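The loudest small room in Ultville

Go down the steps beside the old print works on a Wednesday night and you feel the bass in your knees before you hear a single word. The Esgate holds 94 people if everyone breathes in, and for the past year it has been the best place in Ultville to catch new rap. I mean it, the very best!

The open mic is the thing. There are 20 slots, four minutes each, and the list goes up on the door at seven. You get teenagers reading off their phones, a bus driver who raps entirely about timetables (brilliant, by the way), and now and then a crew who have plainly been rehearsing for months and bring the ceiling down.
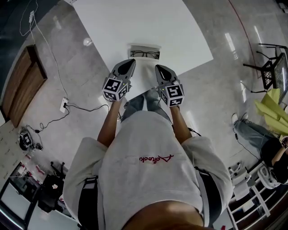

Issue 20 | 29/01/2025 | Music

Özkan are the crew everybody is talking about, and quite right too. Their tape Utirura came out last July, recorded over four weekends in a borrowed garage, and it still sounds huge. The title track starts with a kettle coming to the boil and then the drums drop in just behind the beat, so the whole song seems to lean backwards. Live, they stretch it to twice the length and hand the last verse to whoever is standing nearest the stage.

A second tape is half finished. I heard two songs from it through a very poor speaker and have been humming one of them ever since, the slow one with the organ. They plan to try it out at the Esgate before anywhere else. Entry is still £4 on the door, and there is a cloakroom now, which is just two rails and a curtain.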